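# Chapter 6: How a Store Decides What Goes Where

A shelf in a grocery store is rented space, even when the store owns the building. Every foot of it has to earn something toward the lights, the wages and the stock itself. This chapter looks at how stores divide that space among products, and how the choice affects what people carry to the register.
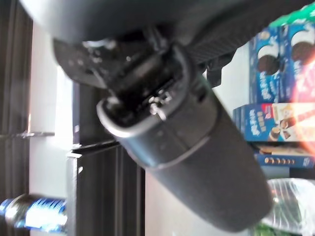
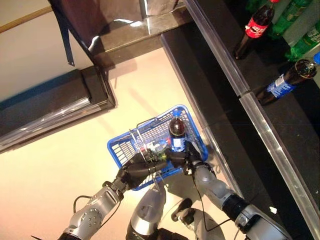

Boxed cookies on a shelf; a bottle of Pepsi in a blue basket.

**Deven Suvarna**
*Lecturer in Retail Management, Draltstead College*

## 6.1 Space as a cost

Retailers often talk about the cost of goods, and new managers learn that cost first. The cost of space is harder to see. A small store with 3,000 square feet of floor pays rent on all of it, including the aisles, the back room and the corner where the mop is kept. Only part of the floor holds shelving, and only part of the shelving is easy for a customer to reach.

For this reason, stores measure sales against space as well as against time. A product that sells well but takes up a great deal of room may bring in less per foot than a slower product in a small package. Paper towels are the usual case. They sell steadily, they are bulky, and the profit on each pack is low. Spices are the opposite: a jar may sit for weeks, but it is narrow and the markup is high.

Neither figure settles the matter alone. A store that dropped paper towels would lose the customers who expect to find them, and those customers would buy their spices somewhere else too.

## 6.2 Facings

A *facing* is one unit of a product visible at the front of the shelf. If three boxes of the same cereal stand side by side, the cereal has three facings, no matter how many boxes stand behind them. The word is used every day in the trade, and you will need it for the rest of this book.

Adding facings usually raises sales, but by less each time. Going from one facing to two makes a product much easier to notice. Going from five to six changes very little. The extra facing has to come from somewhere, and the product that gives it up may lose more than the other gains.

Facings also affect labor. A fast seller with one facing empties quickly and has to be refilled several times a day. A manager may give it a second facing only to save the walk from the back room.

## 6.3 Height on the shelf

Products between the waist and the eyes of an adult tend to sell best. Items above that are harder to reach, and items near the floor are easy to miss. Heavy goods still go low – large bottles, bags of rice, pet food – for reasons of safety as well as effort.

Height matters differently for different buyers. Products aimed at children are often placed where a child can see them.

## 6.4 A worked case: Jalten Market

Jalten Market is a neighborhood store with 125 feet of shelving for dry goods. In June the manager reviewed the snack section, which had 4 feet of crackers and 6 feet of cookies. The crackers ran out most afternoons. Two kinds of cookie had hardly moved.

The manager took out the two slow cookies and gave their space to crackers, so that each section had 5 feet. Cracker sales rose. Cookie sales fell slightly in the first weeks, then returned to their old level as regular customers picked other kinds. Total sales for the section went up with no change in its length.

Note what the manager did not do. The section was not moved, and the prices stayed the same. When several things change at once, it is hard to say which of them made the difference.

## 6.5 Basket size

Stores also record how many items are sold in each transaction. This number is called *basket size*, whether the customer used a basket, a cart or bare hands. A customer with a hand basket is limited by weight, and a few large drinks will reach that limit early. Some stores place a second stack of baskets partway through the store for people who came in without one.

Basket size is covered again in Chapter 7, together with the layout of aisles.

## Terms to know

- **Facing** – one unit of a product visible at the front of a shelf
- **Basket size** – the number of items in a single transaction
- **Sales per foot** – sales of a product or section divided by the length of shelf it uses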